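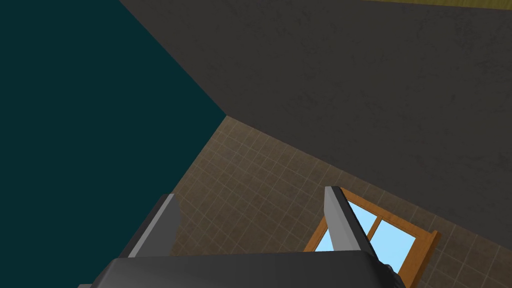
Gripper view in Skurnska, fingers open, with the wood-framed window behind.

I've been using Skurnska for most of March now, so I can say a little more than I did in my first post. It's a simulator for two-arm robots. You get a set of rooms, a robot to put in them, and views from the body and the grippers. Tsikata sells it as a yearly license, and I paid 758 dollars for one seat.

Setup took me a Sunday morning. The download was slow and the first license key didn't work. I wrote to support and Anastasia Tsoukalas sent a new one the same day.

The room pack I bought is called Sostham. It has 85 rooms, and the walls, tiles and doors get different colors from one to the next. Some of the combinations are ugly, but I want my code to see a lot of different backgrounds, so I don't mind. The surfaces are plain. Window glass is a flat light blue with no reflections, and the light is very even. If you need realistic lighting, look at something else.

The gripper view is what I use most. Both fingers are in it, which helps when I'm checking an approach angle. The body view takes in both arms and more of the room. In the one below I had both grippers up and open, with the double door past them.
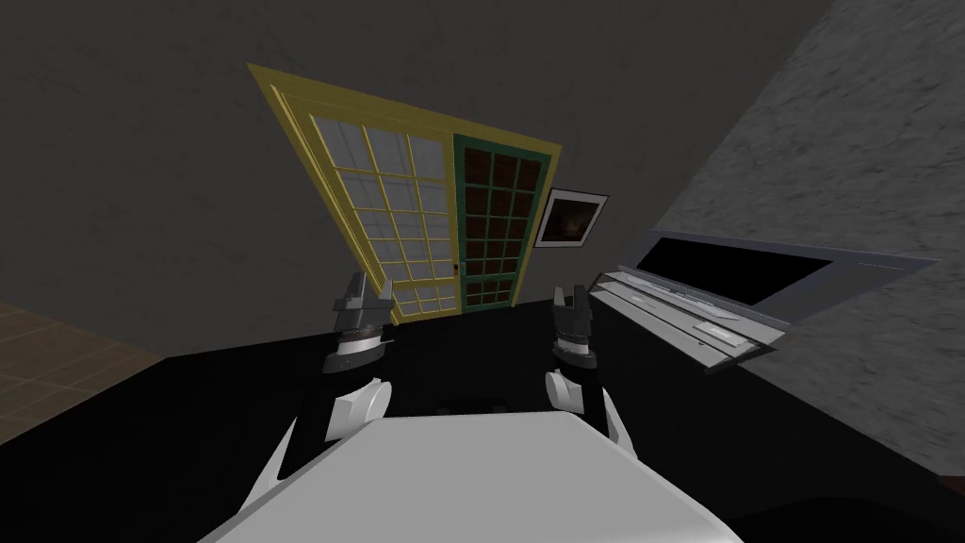
What I'd change

Loading a room takes too long on my machine. The manual is 133 pages and has no index. Booker Obi told me he keeps his own notes file for Cukis, the scripting add-on, and I've started doing the same.

Cukis is another 200 dollars. I'm still on the trial and will write it up separately once I've run a full batch with it.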